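Menaje apilable en mesa plegable: notas de almacenaje
Boletín de Umora, sección de equipamiento doméstico. 2025-02-03

Seguimos con la revisión del menaje de uso diario que empezamos en la entrega anterior con las tablas y los escurridores. Toca ahora el grupo de piezas sueltas que suele quedarse sobre la mesa: vasos, cuencos de acero y cuencos de plástico. En el catálogo Tindero aparecen en apartados distintos, pero en una casa comparten balda y conviene medirlos juntos.

El criterio de apilado es el diámetro del borde. Dos cuencos de acero encajan bien cuando el interior es más estrecho y más hondo que el exterior; si la diferencia es menor de 2 cm, tienden a trabarse y hay que girarlos para separarlos. El plástico admite más holgura, aunque se raya con el canto metálico — mejor guardarlo en una pila aparte. 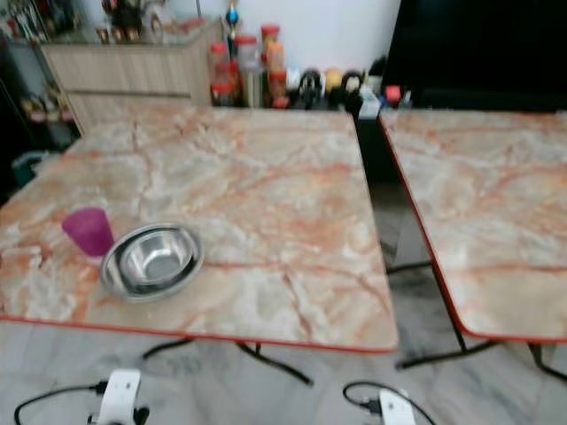
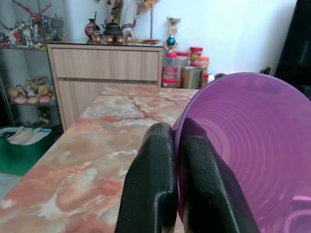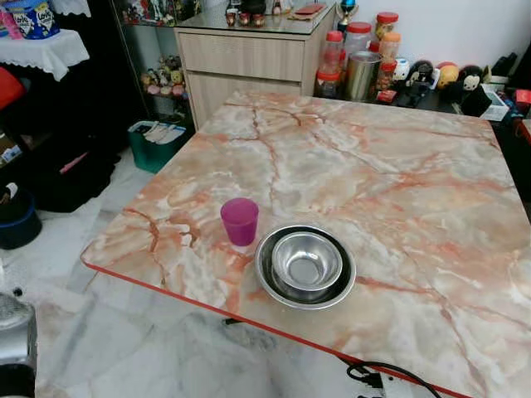

Vaso magenta y cuencos de acero encajados, en la primera y la tercera; cuenco de plástico morado, en la segunda. Tableros con dibujo de mármol.

Sobre el tablero: los acabados brillantes con veta disimulan el polvo y las gotas secas, de modo que la limpieza se comprueba mejor a contraluz que desde arriba. Paño de microfibra húmedo, jabón neutro y secado inmediato en el canto, que es por donde entra el agua. No recomendamos estropajo ni productos con amoniaco.

Si se juntan dos mesas plegables, hay que nivelarlas antes de cargar nada. Un desnivel de pocos milímetros basta para que un vaso cónico quede inestable en la junta. Las patas cruzadas se revisan abiertas del todo y con el cierre echado.

La ficha Kiltanari de cuencos lleva la referencia 381 y sustituye a la de 2024. El cuadro de capacidades parte de 600 ml; los formatos menores pasan a la hoja de vasos. Quedan por revisar las tapas Wainwright, que irán en la entrega 13 junto con los recipientes herméticos.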